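The spare room has been on my list since we came back from Zasthorpe, and as it rained all of October I ran out of excuses at last. I do like a spare room. It is the one place in the house where nobody leaves a mug, and I can shut the door on it for weeks and feel quite pleased with myself. The trouble is that everything else ends up in there too - the ironing, the wrapping paper, a lamp from Dalisay that I still mean to rewire, and 2 boxes of my grandmother's buttons that I was supposed to sort before my sister's visit.

So I started with the bed. I stripped it down completely, sheets, mattress protector, the lot, and put everything on a warm wash while I got on with the rest. I always mean to do this between visitors and I always end up doing it the morning before somebody arrives, with the towels still going round in the machine and nothing in for lunch. This time I had a whole afternoon to myself and a pot of tea, and I must say it was rather lovely.

The mattress is the one we chose from the little bed shop in Brosallow, after a good deal of lying down and getting up again in our coats. We paid 600 for it, which seemed an enormous amount for a bed that other people would sleep in, but my mother-in-law has stopped mentioning her back, so I count it as money well spent. The only thing I would say against a quilted top is that it collects bits. Every dip between the puffy parts seems to hold a crumb or a thread or a bit of fluff, and the vacuum cleaner head skates straight over them (ours does, anyway - yours may be better behaved).

I have gone back to a hand brush and dustpan for it. Short strokes, with the pan held close so things don't hop off into the next dip, and a set kept only for the beds, please, and never the one that does the hearth!

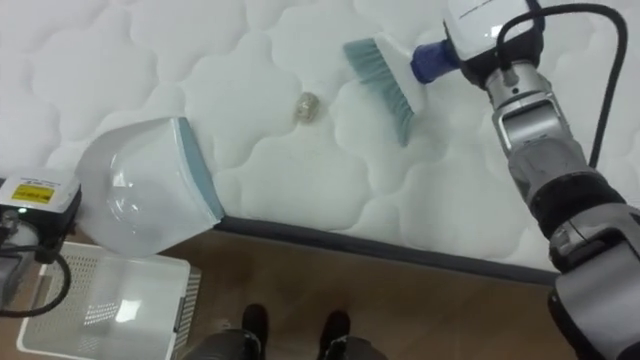
Issue 300

The rubbery edge on the dustpan is a great help, as it sits down on the fabric and the bits go over it without much fuss. After that I sprinkle on some bicarbonate of soda, leave it while I do the windows, and vacuum it off again. Then the sheets go back on, the blue striped ones from Asetti if they are dry, and the old flannelette if they aren't.

The lamp has gone to the landing for now. I'll get to the buttons next week.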